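Route check, path-following trial, 28/01/2022
Checked by: Siu-fong Siu

Surface: loose grit, uneven. Pass.
Edges: grass line irregular on the left. Query - the method assumes a clean border.
Fork: present. Not convinced 30 runs covers it.

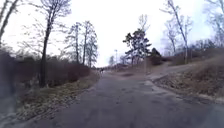
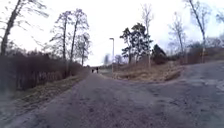

Asphalt path with side branch, overcast. Walkers in the distance in the second.

Light: flat. Repeat in sun before claiming anything.
Stop button: pass.
Sign-off: held, Chia-jung Yu to reply.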